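Thread: Wartung der Wannenzelle bei Mangubat, Stand 8. Okt. 2019. Weil ein paar Leute gefragt haben, wie wir die Zelle pflegen, schreibe ich es einmal zusammen auf.

Kurz zur Zelle: ein Knickarm auf festem Sockel, ein Tisch mit Anschlägen, zwei Ablagen. Der Arm nimmt flache Wannen vom Tisch und setzt sie in die Ablage. Die Steuerung kommt von Terkon, den Tisch haben wir in Ledville schweißen lassen.

Programmiert wird nicht am Handbediengerät. Wir führen die Bewegung mit einem Handgreifer vor, der die gleichen Finger hat wie der Arm. Die Aufzeichnung geht dann auf die Zelle. Heißt für die Wartung: Es gibt zwei Greifer, und beide müssen gleich greifen.

Das war im August unser Problem. Der Arm hat Wannen am Rand verkantet, immer auf derselben Seite. Obadia Mabula hat zuerst die Achsen geprüft, dann den Tisch. Beides in Ordnung.

Der Unterschied lag bei den Fingern. Am Arm waren neue drauf, am Handgreifer noch die alten. Die alten geben an der Spitze stärker nach. Wer damit vorführt, fährt unbewusst tiefer an den Rand heran, und der Arm macht das mit den steiferen Fingern nach.

Seitdem gilt: Finger immer paarweise und an beiden Greifern am selben Tag wechseln. Im Wartungsblatt steht dafür eine eigene Zeile, Unterschrift nötig.

Wechselintervall: Wir sind jetzt bei 178 Betriebsstunden. Vorher stand da gar nichts, gewechselt wurde nach Gefühl. Benjie Cabrera wollte kürzer, ich länger. Nach den nächsten beiden Wechseln schauen wir noch mal auf die Zahl.

Ablauf beim Wechsel am Arm: Zelle aus, Schlüssel abziehen, Druck ablassen. Zwei Schrauben pro Finger, alte Finger in die Tüte mit Datum. Auflagefläche trocken abwischen, kein Reiniger. Neue Finger ansetzen, handfest anziehen, Greifer einmal von Hand schließen, dann erst mit dem Drehmomentschlüssel nachziehen.

Wer vor dem Schließen fest anzieht, bekommt einen Versatz an den Spitzen. Man sieht ihn gegen das Licht – mit der Fühlerlehre geht es sicherer.

Danach die Öffnungsweite prüfen. Soll sind 102 mm, am Arm und am Handgreifer. Gemessen wird an den Spitzen, nicht an der Aufnahme. Stimmt der Wert an einem von beiden nicht, wird nichts aufgezeichnet und nichts abgespielt.

Dann neu vorführen. Alte Aufzeichnungen mit alten Fingern werfen wir nicht weg, sie kommen in den Ordner »vor Wechsel« und werden für die Zelle gesperrt. Pro Wannentyp machen wir 6 neue Durchgänge.
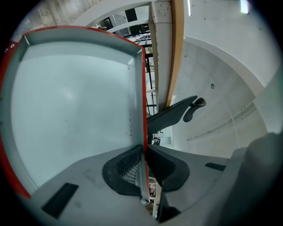

Mangubat – Instandhaltung Automation, Werk Ultarham

Gegriffen wird der rote Rand, ein Finger auf jeder Seite. Die Finger kommen möglichst gerade auf die Kante. Wer schräg ankommt, drückt mit der Spitze gegen die Seitenwand, und die Wanne dreht sich beim Anheben weg.

Rote Kanten sind übrigens dankbar, wenn man die Aufzeichnung hinterher durchsieht. Auf der blaugrauen Fläche spiegelt es je nach Winkel weißlich, darauf würde ich mich beim Ausrichten nicht verlassen.

Flecken am grauen Gehäuse des Handgreifers stören nicht. Das Gitter in den Fingern dagegen bei jeder Schicht anschauen. Sobald ein Steg eingerissen ist, zählt das als Wechsel, egal was der Stundenzähler sagt.

Offen ist noch die Halterung für den Handgreifer. Im Moment liegt er nach der Schicht im Schubfach, dabei drücken die Finger gegen die Rückwand. Obadia hat einen Halter gezeichnet, in dem er am Griff hängt. Teile sind in Ledville bestellt.

Das Wartungsblatt hängt innen an der Schaltschranktür. Wer in Ultarham an der zweiten Zelle arbeitet, kann es übernehmen, muss aber die Öffnungsweite selbst bestimmen. Da sind andere Finger drauf. Fragen dazu an Benjie oder hier drunter.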